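An afternoon at the Zotby open day

10 Mar 2023
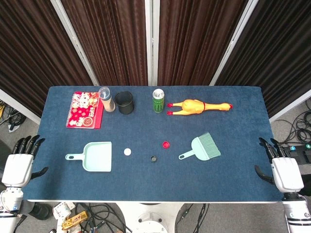 Can an ordinary visitor make sense of a robotics open day without an engineering background? Most people could, as long as they stay for at least one full demonstration and ask the staff what the robot is being told to do.

I went to the one at Zotby last week. They have the upper floor of a building in Chiba, a short walk from the station, and they open it to the public twice a year. The next one is in April. Entry is free but you have to register, and they cap it at 60 people per session. I had the early session.

You sign in, get a sticker and take your shoes off, which I hadn't expected, so wear decent socks. Then there is a talk. Yasuo Onishi gave ours. He runs the manipulation group and he kept it short. The company makes software for two-armed robots that tidy, sort and pass things to people, and the hands are the part they have the most trouble with. Wheels and arms are fairly settled, he said. Fingers are still hard work.

After that we were split up and taken to the demonstration tables. Mine was the one with the dark blue felt mat and a pair of robotic hands, white with black fingers, resting at either end. The things set out on it were the sort of stuff you would find in anyone's kitchen drawer or kid's room. A red spiral notebook, a green drink can, a small white ball, a couple of bottle caps, a mint-green dustpan and brush. Also a yellow rubber chicken, which got more attention from the kids than the robot did.

Genji Furukawa was running the table. He works on the training side. I asked how they choose the objects and he said they want a spread: hard, soft, flat, round, things that roll, things that flop. The chicken is difficult because it changes shape when you squeeze it. The bottle caps are difficult because they are small and low, and the fingers tend to hit the table before they close. The notebook is harder than it looks too, as there is nothing much to grab unless you slide it to an edge first.

The felt is there to stop things skating away. They tried bare tabletop first and spent half of each day picking up balls.

The part I found most interesting was how much repetition goes into it. For a single task, like putting the ball in the dustpan, they collect 600 recorded attempts before they bother training anything. An operator guides the hands through each one, and between attempts someone moves the objects to new spots. Genji said the whole set for the table is over 3000 attempts so far, and he has personally done a fair share of them. He didn't seem bored by it, but he did say his shoulders get sore.

We then watched five runs with no operator. The can was fine every time. The ball went in the dustpan on three of them. On the fourth it rolled off to the side and the hand closed on nothing, and on the last one the robot stopped part way and had to be reset. Nobody made excuses for it – they just wrote it down and went on.

I had a turn at guiding the hands as well. You wear a pair of gloves called Panari, and there is a slight lag that takes some getting used to. I managed the red bottle cap on my third go. The small girl after me got it on her first.

They also have an older single-arm machine called Bira in the hallway, switched off now, with a sign telling you not to lean on it.

A few practical notes if you're thinking of going. There is a lift but it's slow. No food is sold, so eat first. You can take photos at the tables but not in the back offices. The talk was in Japanese with English slides, and both of the staff I spoke to were happy to answer in English.

I'll probably register again for April. Genji said they hope to have the brush and dustpan working together by then, one in each hand, and I would like to see that.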